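Raphaël Marty
4 Feb 2019

Spent the morning on the small arm cell at Fistley. It had started dropping parts on the left side of its reach and nowhere else. Writing down what I did while I still remember the order. Thread.

Background for anyone new. It's one arm, one two-finger gripper, one wood-topped bench in a black frame. Navickas built the cell for us and Ilten looks after the controller. Everything from the wrist out is ours to maintain.

First thing was the fault log. 39 grip faults out of 861 cycles since the last service. Before that service we were used to seeing 2 in a stretch like that, so something had changed and it wasn't the parts.

Powered down, locked out, checked the fingers by hand. The left one had a bit of rock in it. You could feel it with a thumb on the tip but you wouldn't have picked it by looking.

Took both fingers off. The screws on the right were tight. On the left, one was tight and the other came out with my fingers. No threadlocker on it. My initials are on the last service sheet, so that one's mine.

Cleaned the threads and the mounting faces with isopropyl. There was a fine grey dust packed in behind the left finger, enough to hold it off square. Wiped, dried, wiped again. New screws, medium threadlocker, torqued to the figure on the card inside the cabinet door.

Put the fingers back on left first, then right. Closed them slowly on a feeler gauge at the tip and again at the root. Same reading both places, which it hadn't been when I started.

Then re-zeroed the gripper. If you skip this after a finger swap the controller keeps the old closed position and you get a soft grip at one end of the stroke. The menu is two levels down under Tool, not under Calibration where you'd expect to find it.

After that it's the view from the wrist camera, with a rounded part between the fingers and the green cable basket further back on the bench. I like to have both fingertips in view before I let it run anything.

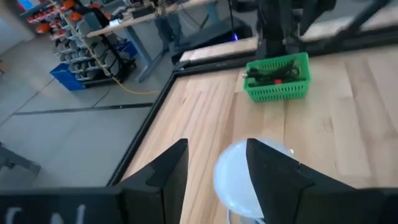 Melina Kyriakidis replied to ask whether we re-teach the pick points after a finger change or only re-zero. Her lot at Tondurach re-teach every time and it costs them half a shift.

We only re-zero if the fingers are the same pair going back on. New fingers, or a different pair, and we re-teach the first and last pick and check the ones in between at slow speed. Half a shift sounds like a lot, Melina, but your parts are fussier than ours.

Cables next. The wrist lead was rubbing at the second clamp, so I moved the clamp back a little and gave it more slack. Ran the arm to both ends of its travel at slow speed and watched the lead the whole way. No pinch.

Left to do: order spare finger screws, write the threadlocker step onto the service sheet in big letters, and ask Krum Vidmar at Ilten whether the grip fault alarm can come up earlier than it does now.

Next full service is in March. I'll pull the log again before then and post the numbers under this.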